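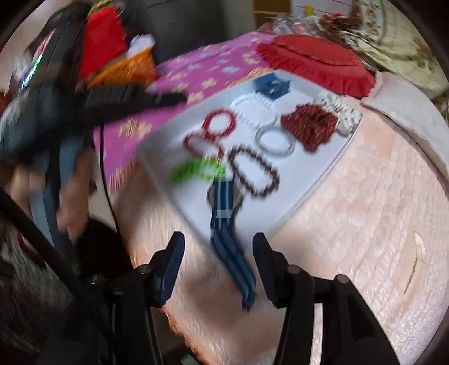 ## Minutes - Trikis data collection, Oct 18, 2018

Present: Tianyou Zou (chair), Shuzhen Liao, Jianhua Feng, Yiran Fan (notes)
Absent: Hongjun Kang

### 1. Hair tie task

Shuzhen reported 587 usable episodes of the tray task out of a target of 3000. Most were done on beds, with the white tray set on a blanket. She asked whether to move to tables. Agreed to stay with beds until the end of the month, as the Dravbridge home set is short on soft surfaces.

Jianhua said the beaded ties are picked up well but the scrunchies get squeezed at the edge and dropped. He wants more scrunchie episodes before the next training run. Shuzhen will add them - two per session, any color.

### 2. Rejected episodes

204 episodes were rejected this month. Main reason was fast hand motion at the start, which blurs the small items. Collectors are to hold still for two seconds before the first reach.

Yiran asked if episodes with the free hand in view should be kept. Yes, keep them.

### 3. Labels

Hongjun sent a note that 214 episodes still say "hair item". These need the right name, either hair tie or scrunchie. Yiran to fix.

### 4. Actions

- Shuzhen: scrunchie episodes, new tray layouts
- Yiran: labels, updated collector sheet
- Jianhua: training run on the current set
- Tianyou: ask Prustalley about homes for December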